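Trenavura open lab, 16 Feb 2026

Quick write up before I forget it all. Typed on the train so excuse spelling.

Got there late. Chettiar building, round the back, the sign still points to the old entrance so half our group went in through the canteen. Badge, coffee, safety talk. The talk was short and boring and then turned out to be the most useful thing of the day, see below.

Morning was the Durormont stand. Software mostly. Skipped the slides, went to look at the hardware instead.

What I'd come for was the two-arm cell at the end of the hall. Cups and mugs, sorting them on and off a tray. Everyone does cups. But they'd had a proper fault on it in July and had said they'd talk about it openly, so there was a small crowd.

The story as they told it. Two arms, one shared rail at the front, each with its own controller. Handover job: left arm brings a cup, right arm takes it. Worked fine for weeks. Then one afternoon both arms went for the same cup at the same time. Neither let go. Left one started to lift, right one had not been told to, so it held its position and pulled back. Cup broke, finger on the right gripper bent, and a shard went over the wall of the cell and landed 2 metres away on a desk. No one sitting there, luckily.

Cause was dull. The right arm's "I'm holding it" message was getting to the left arm late. Normally 10 milliseconds, they said, but that day it was over 100 because something else was hogging the network. Left arm waited, gave up waiting, and carried on with its old plan. So a timeout that was meant to keep things moving had been set to carry on and not to stop. The guy next to me said "oh no" out loud at that point. I think a few of us went home to check our own settings.

The bit where it gets tight is when the grippers are facing each other over the tray with one cup between them. Much less room than I'd imagined from the drawing they handed out.

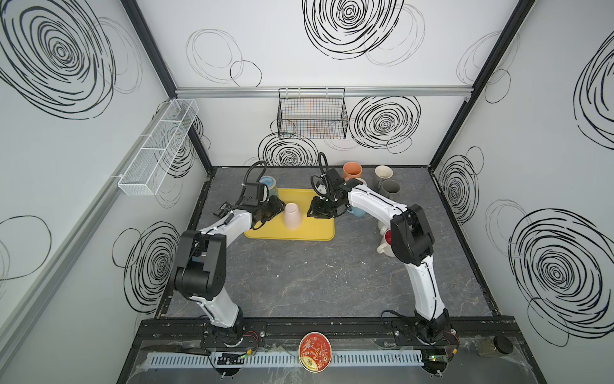 What they changed

- Timeout now means stop. Both arms freeze and hold, and somebody has to come and look before it restarts.
- Only one arm is allowed to close at a time. The other waits for a yes, not for a gap.
- Grip force turned down. They ran 73 handovers after that before they'd let visitors near it.
- Handover messages moved to their own line, nothing else on it.
- Eye protection for anyone leaning over the walls. Was not the rule before. Should of been.

I asked about a lid on the cell. They'd talked about it. Against: heat, and you can't reach in to pick up mugs that have rolled over. Terneck (they do the guarding for the bigger cells) had quoted for a clear screen at the front only, still undecided. I'd have put it on by now tbh.

Also asked what the emergency stop does. Cuts power to both arms, fine, but the arms sag a bit when it goes. If one is over a cup it comes down on it. So they tell people to use the hold button first if nobody's in danger, and the red one if anybody is. The two buttons were next to each other and the same size. Said so. It got written down.

Other bits

Lunch was good, sandwiches ran out early though. Parking is a nightmare, take the bus.

Upstairs there's a wall of broken parts with labels saying what did it. Bent fingers, chewed cables, one snapped gear. Best thing in the building and it isn't on the map. Ask at the desk.

Didn't get to see the packing line, it was down all afternoon. They wouldn't say why, which was a shame after the morning.

Handout with the fault timeline is supposed to be going up on the Trenavura site. Will add teh link when it does.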